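"Ask me again when it can do a fitted sheet"

Mahlet Kassa has been folding other people's clothes since she was tall enough to reach the counter at Alemayehu, the laundry her parents opened and which she now runs with her brother. So when I wanted to know whether machines are ready to take over the chores most of us put off until the weekend, I went to see her before I called a single engineer. She made coffee, cleared a stack of pillowcases off the good chair, and talked for most of a morning while the dryers thumped away behind us.

"People think laundry is washing," she said. "Washing has been automated since my grandmother's day. You push a button and go sit down. What's left is everything on either side of the button, and that's where all my wages go."

She means the sorting, the checking of pockets, the turning of sleeves, the pairing, the folding, and then the finding of the right bag for the right family. The shop takes in 500 pounds on a heavy day, much of it from a couple of guesthouses and a swim club, and the rest from households who, as Mahlet puts it, have either too many children or too few hours. Towels from the swim club she would give to a machine tomorrow. They're all the same size and they come out of the dryer in a heap, and there are folding machines for flatwork already, though none that would fit between her back wall and the boiler.

"But somebody's own clothes are another story," she said. "I get a baby's sock inside a duvet cover. I get a silk blouse that was rolled up in a pair of jeans. I know it from the weight, before I see it. How do you tell a machine about that?"

That question has kept Lauri Keskinen busy for eight years. He leads a small group at Stolaveo, which builds software for robot arms, and he is a patient, cheerful man who seems to enjoy being asked what his machines can't do. I reached him by phone on 4th February, while he was eating lunch at his desk, and he apologized for the soup.

"A cup is a cup," he told me. "You look at it once, you know where the handle is, you pick it up and it's still the same shape. A shirt changes every time you touch it. You lift one corner and now you have a new object, and you have to look all over again. For a long time we would spend minutes on one T-shirt, and then somebody would walk past and open a door and the breeze would move the sleeve."

Things have gotten better, he says, and quicker than he expected. The newer systems learn from people's demonstrations, and they cope with colors and fabrics they haven't met before. In the group's last long trial, on mixed clothing from the staff's own closets, the arms finished 327 items without anyone stepping in. I asked how many they had started with, and he laughed and said that was the right question, and that the answer would be in the paper.

What still gives trouble is anything that isn't plain cloth. Raised lettering makes one part of a shirt stiffer than the rest, so it folds where it likes. Fringe catches. Drawstrings, he said with real feeling, are a whole career. And clothes in a home are hardly ever lying flat on a clean table waiting to be picked up. They're hanging off chairs and baskets, wrong way up, with other things caught up in them.
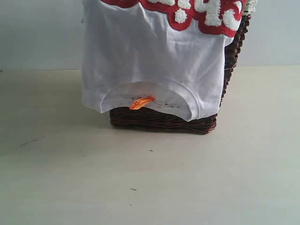 A white T-shirt with a chenille patch, hung neckline down over a wicker basket, with a bit of orange plastic showing through the collar.

I read Lauri's list of troubles back to Mahlet when I stopped in again, and she nodded all the way through it.

"A thick patch like that, you fold around it, never across," she said. "You turn the shirt over, bring the sides in, and let the patch lie flat on the front. And you look inside first, always. I've had crayons. I've had a whole set of keys in a hood. A hard little piece of plastic can go round in the drum all day and you don't hear it if there are jeans in there."

Lauri was less sure about the looking inside. Finding a collar, he said, is something the arms now do fairly well, as long as the neckline is open and facing the camera. Deciding that the small bright thing in it doesn't belong to the shirt is harder, and deciding where it ought to go instead is harder still. "Is it a toy? Is it trash? In a house, the wrong guess means a child is crying," he said. "I have two children. I take this seriously."

Neither of them thinks a home machine that does the lot is close. Lauri talks about shops first, where the work repeats and somebody is standing nearby. Windis, a uniform rental company, has been trying out a pair of arms on work shirts, and he hopes a hotel laundry will be next. Mahlet was once visited by a salesman from Cendovari with a folding cabinet that wanted every garment clipped in by hand. She timed her brother against it with a basket of kids' clothes and sent the salesman home with a cup of coffee and his brochure.

She isn't against the idea, though – she said so more than once, and her wrists agree with her. If something could take the towels and leave her the blouses, she'd find room for it, even if the boiler had to move. I asked what it would have to do before she let it touch a customer's bag.

"A fitted sheet," she said. "King size, warm, with a sock in the corner. And it has to find the sock."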